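Chapter 7
Soft Containers on Open Surfaces

In this chapter
Why small items collect on flat surfaces
Choosing a soft container by size, wall and rim
Placing a container on a table or counter
Emptying, cleaning and replacing soft containers

Key terms: catch-all, footprint, rolled rim, working area, reset

Chapter 6 dealt with closed storage: drawers, cabinets and lidded boxes. Closed storage suits things that are used once a week or less. It works poorly for things that are picked up several times a day. Keys, pens, hair ties, seed packets and rubber bands tend to stay wherever they were last put down, and that is usually the nearest flat surface.

The household survey used throughout this book was carried out in the town of Fornau. It covered 316 homes. Residents were asked to list every loose item on their main table at six in the evening, before the table was set for a meal. The lists came to 1,352 items in all. Most were small enough to hold in one hand, and 166 of them had no regular place anywhere in the home. When asked where these items belonged, residents most often answered "on the table."

An item that has no place can't be put away. It can only be moved. Someone who clears a table by shifting a pile to the counter has a clear table and a crowded counter, and the pile will come back when the counter is needed. The first task is to give these items a place close to where they are used.

A soft container is one way to do this. The term covers pots, bags and pouches with walls that bend, made from paper, felt, cloth or thin woven material. Many are sold with the top edge rolled or folded down. The roll stiffens the opening and helps it stay open. It also lets the user change the height: unroll it one turn for longer items, roll it down one turn for shorter ones. 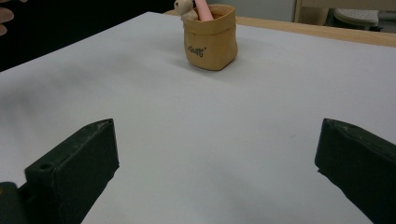

Soft containers come in many sizes, and the most common mistake is to buy one that is too large. A large container fills up with unrelated things, and the items at the bottom are forgotten. In the Shih method, which is described in full in Section 7.3, a catch-all on a table should hold no more than 20 items. Once it holds more, it is time to sort it.

The footprint of a container is the area its base covers. Footprint matters more than height on a table that is also used for eating, writing or sewing. A tall, narrow pot takes up little of the working area but tips easily when it is nearly empty. A low, wide one is steadier and uses more of the table. Section 7.2 gives a simple test for tipping that can be done with a handful of dried beans.

Position matters too. The container should stand at the far side of the table, within reach of a seated person but outside the area where the hands and forearms rest. If it has to be moved every time someone sits down, it will end up on a chair or on the floor. Check the position from each seat that gets regular use.

Paper and cloth both pick up marks. A damp table will stain the base of an untreated paper pot, and the stain may pass to a pale tabletop. Wipe the surface and let it dry before putting the container back. The care table in Section 7.4 lists suitable cleaning methods by material, using the trade names Sellport and Skindano for the two coated papers discussed there.

The last part of the chapter covers the reset, a short daily routine in which the container is emptied onto the table, sorted and refilled. Students should try it at home for two weeks and keep a written record of what they find in the container each evening. The record will be needed again in Chapter 8.

Before you read

1. Choose one flat surface in your home and list the loose items on it. Mark each item that has a regular place somewhere else.

2. Measure the surface. Sketch it on squared paper and shade the area used for meals or work.

3. Keep the list and the sketch with your notes for Section 7.2.

7.1 What Collects on a Table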